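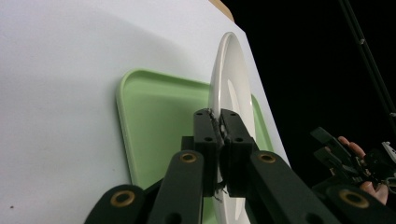
Plate on edge, held by the rim, green tray behind it.

Tromari Gallery: Teaching a Gripper to Handle Plates

Tromari is a study of how well a robot arm can learn table clearing from people who never touch a robot. The demonstrations are recorded with hand-held grippers that carry their own camera. A person does the task, the camera sees what the fingers see, and the policy is trained on those views alone. The plate and tray task is one of 6 in the set. We collected 900 demonstrations of it on the same white table, then trained on different amounts to see where the gains leveled off.

Plates were harder than we expected. A glossy rim reflects the overhead lights, and the bright line moves whenever the plate tilts. Our first model, Bira, was trained on 300 demonstrations and often closed the fingers too early on that highlight. Brunton uses the full set and the same network. In 40 test trials per model, most of the difference between the two came from the moment of first contact.

The picture at the top of the page has a second gripper at the right edge, in a person's hand. Two-handed recordings are stored as a pair of video streams with a shared clock. Either stream can be played back alone, but Brunton reads both.

Finger pads are a wear item on this project. Fibrous material holds a glazed rim well, and it also frays. We log pad changes with each recording so that a change in grip can be traced later.

Next is a view with the fingers open over the rounded corner of the tray and the plate resting partly on the green plastic. Views like it matter for training because the tray lip and the plate rim are both in sight, and the model has to tell one from the other.
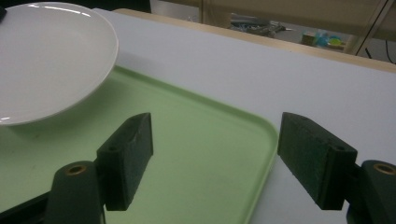
More From Tromari

The Rular gallery covers the bowl and cup tasks, with the same grippers and a shorter set of recordings. Test clips for Bira and Brunton are on the results page, sorted by trial number. The full task list and the recording guide were updated in April.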